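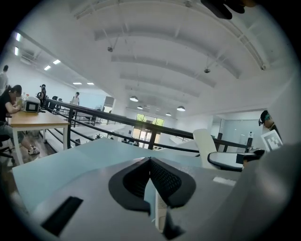 Interior Layout I
Unit 4: Furniture beside an open stair
Lecturer: Deolinda Tavares

In this unit we study the upper floor which is open to the floor below. Such a floor is often used for work tables, and the student must learn to read three things together: the table, the seat and the railing.

4.1 The railing
A railing with thin bars lets the eye pass to the lower level. Its top bar makes a strong line, and where it follows the staircase this line becomes diagonal. Please draw it first, before any furniture. A black metal railing looks heavier on paper than in the room, so use the thin pen.

4.2 Tables and chairs
Pale tabletops, for example light blue or wood with white legs, keep the room calm. Behind each chair leave 100 cm free for a person to pass. A person who works leans forward with the arms on the table, and the chair moves back with them. Many plans forget this.

4.3 Glass
A glass partition divides the room but gives reflections. Mark it with a double line.

Exercise
Draw one work table near a stair, scale 1:50. Show the chair in use and also pushed in. Maximum 12 lines of notes. Bring the drawing to Mafalda Bragança before the January review.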